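News > Press Releases > Product Testing

Lamska puts two grippers through 3,241 cup picks and shares every one of them

STEINBACH, 2024-10-17 – I'm Yogesh Maurya, I run gripper testing at Lamska, and I get to write this release myself because I'm the one who has been staring at plastic cups all fall. Today we're putting out the full results of our side-by-side test of the Fluder and the Felach, and I'm pretty excited about it!

If you've shopped for a gripper lately, you know how it goes. The spec sheets give you force and stroke and weight, and then you get the thing home and it squashes the first thin-walled cup it meets. So we picked cups on purpose. They're light, they roll, they're see-through (cameras hate that), and they give way if you squeeze a hair too hard.

Both grippers ran on the same arm model with the same controller settings. We logged 3,241 picks in all, with cups standing up and cups lying on their sides, and we kept the misses in the data right along with the good ones.

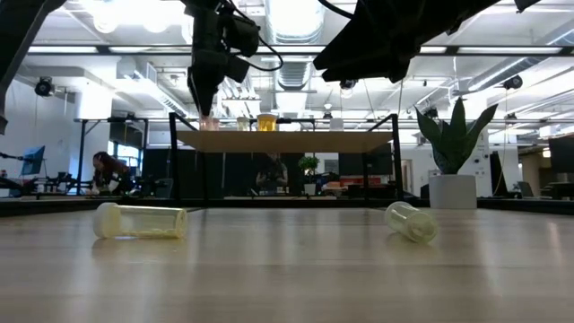 Two cups on their sides on the test table at Lamska, with more lined up on the raised table behind.

Standing cups were close to a tie. I'd be happy with either gripper there, and the Felach is a bit quicker to close. Cups on their sides were another story. We did 991 of those picks, and the Fluder came out well ahead, mostly on cups lying at an angle to the arm. The Felach tended to nudge the rim first and send the cup rolling – I said a few words I can't put in a press release.

We also tried two camera setups, one looking down from the ceiling and one down low near the table. I had my money on the low one. Wrong! The ceiling view found the clear cups more often, and the low view kept getting fooled by reflections off the tabletop. Tinted cups were easier for both.

One more thing for the people who care about wear: we swapped finger pads every 700 picks on both grippers, so a tired pad shouldn't be tipping the numbers either way. The swap log is in the download too.

The results, the controller settings and my own (slightly messy) notes are free on the Lamska website starting today. In December we'll run the same test with paper cups and lids, and if there's a gripper you want us to add, please write to the test team through the contact page. I read all of it.

14 shares | 2 comments

Related releases
Lamska opens its Steinbach test floor to visitors
Picking a finger pad for thin plastic
Fluder controller update: what changed in our setup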